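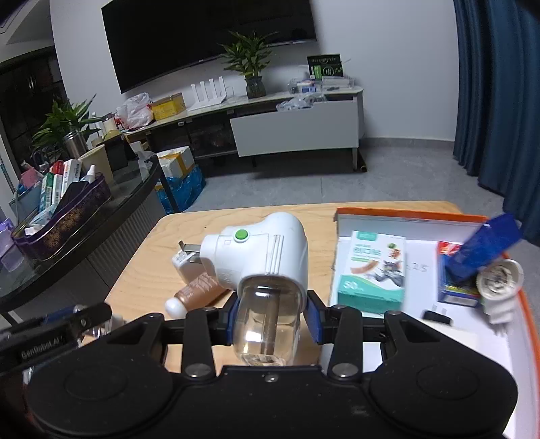

Holding a plug-in vaporizer upright over the table, one blue pad on each side of the bottle.

Hillomus Student Robotics: come and gather household data with us this spring
Posted 2021-12-29 by Hanan Darwish

We're looking for new people for the Household Objects project, and you don't need to have touched a robot before! If you can pick up a bottle with a pair of kitchen tongs, you can learn the hand-held grippers in an afternoon (most of us did, and we dropped plenty on the way).

The project started in October with one question from our build team: how should a two-finger gripper take hold of the odd little things people keep at home? Cartons are easy. A vaporizer with a plug sticking out one side and a bottle hanging underneath is a lot more fun. So we go into real living rooms, pick things up, put them down, sort them into boxes and trays, and record all of it. Our goal is 4,000 clean recordings by the end of the semester. We have 273, so there's plenty left for you.

What you'd be doing
Two-hour sessions, in pairs, one or two a week. You work with a gripper in each hand while your partner keeps the log and resets the table. Afterward you both go through the recordings and label them: what was picked up, where the pads touched, whether it slipped. The labeling is slower than people expect, but we do it together with music on and it goes by fast.

Who can join
Any enrolled student, any major. We'd love more left-handed people, and anyone who likes tidy spreadsheets (please!). If you write Python there's a place for you on the Wieser team, who turn the labels into training runs for our arm.

What you get
A $400 stipend for the semester, one credit if your department allows it, and your name on the poster. You can also try out for the Zakel Cup squad once you've finished ten sessions.

How to sign up
Leave a note at the robotics desk, room 64, with your name, your free evenings and a sentence or two on an object you think would be hard to grab. Bring it along if you like. Hanan will get back to you with a trial session.

Recent posts
Zakel Cup: what we learned in the qualifying round
Rekora arm back from repair
Gripper pads, soft or firm?
Wieser team meeting notes, October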